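The Off-Season Rate
1/8/22

Eighteen steps down to the cottage. She counted because the listing said two.

Two steps, sea view, sleeps four. That was the listing. $499 for the week, off-season, linens included, dogs by arrangement. She had no dog. She'd ticked the dog box anyway, in case it got her the one with the yard.

It got her the one with the yard. A strip of gravel and a bench. Fine.

Key safe by the door. Code 356. Stiff. Wind coming straight up the lane off the water and her fingers not working, and the bag sliding down her arm, and the milk in the bag. Three, five, six. Nothing. Three, five, six. It dropped open and the key fell in the gravel.

Inside -- cold. That shut-up cold, like the inside of a cupboard. A welcome card on the table. Welcome to Ada. All the cottages at Holtcombe had names. Ada was this one, Cirillo was next door, and the big one on the corner with the hot tub was Weltadeck, which sounded like a kind of paint. She'd looked at Weltadeck. She'd looked at it for a long time, in June, when there were still going to be two of them.

Heater. Where's the heater. Under the window, a dial with the numbers rubbed off. She turned it all the way and stood there in her coat waiting for it to tick.

The card said: Please strip the beds on your last morning. Please do not feed the gulls. The path to the beach is closed after heavy rain, please use the road. There is a guest book, we love to hear from you!

She made tea with the milk. She ate the two cookies off the saucer, then felt bad about it, as if somebody else was coming for theirs.

Nobody was coming. That was the point of the week.

First night she slept in the coat. Second night the heater had caught up and she slept without it, window open a crack, sea going over and over like someone moving furniture. In the day she walked. Road, not path, it had rained. Down to the harbor, one café open, soup, back up. She bought a postcard and didnt write it. She read half a paperback off the shelf, the one everyone leaves, with the end pages gone soft. Bath. Toast. Bed at nine.

Lights on next door the third night. A family. Boots lined up outside Cirillo, big to small, and somebody laughing through the wall. She turned the radio up. Then she turned it down again so she could hear.

Fifth day, sun. Out of nowhere. The whole bay lit up, and she went out on the bench in her socks with the guest book and a pen. 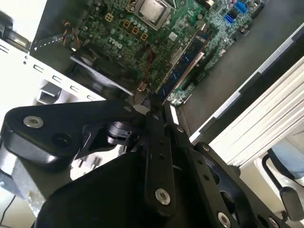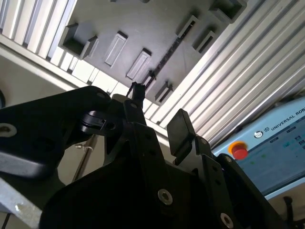
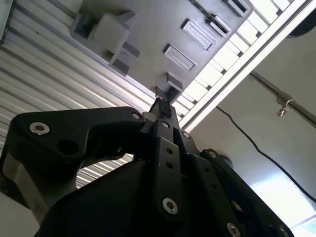
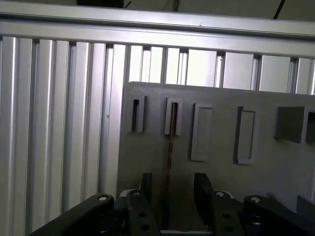
The last guest had filled most of a page, in green ink, and she read it twice with the sun on her feet. Came for a week on our own and stayed ten days, it said. Heater takes a full day so put it on before you even take your shoes off. It is not two steps, whoever wrote that never carried a suitcase. Go down to the harbor early, the soup runs out. If the weather turns good sit on the bench and don't do anything. We cried a bit on this bench, and then we had lunch.

No name under it. A we, and then no name.

She turned the page. Clean. Thick cream paper, a ring on it from someone's mug.

What do you put. Lovely stay. Everybody puts lovely stay. She wrote Lovely stay, and then sat there. A gull came down on the wall and looked at the toast crusts, and she thought about the card, and gave it one anyway.

She wrote: Fed the gull. Sorry.

She wrote: I had booked for two and came as one. The bed by the window is the better bed. Somebody should mend the key safe, the three sticks.

Door went next door. The smallest boots, running, then the bigger ones after, and a voice calling them back for a coat. They stopped at the low wall and looked at her. At the socks.

"Is there a dog?" the small one said. "The lady said yours was the dog one."

"No dog," she said. "I just ticked the box."

The kid thought about it. Then held out half a bread roll, for the gull or for her, she couldnt tell which, and she got up off the bench and went over to the wall to find out.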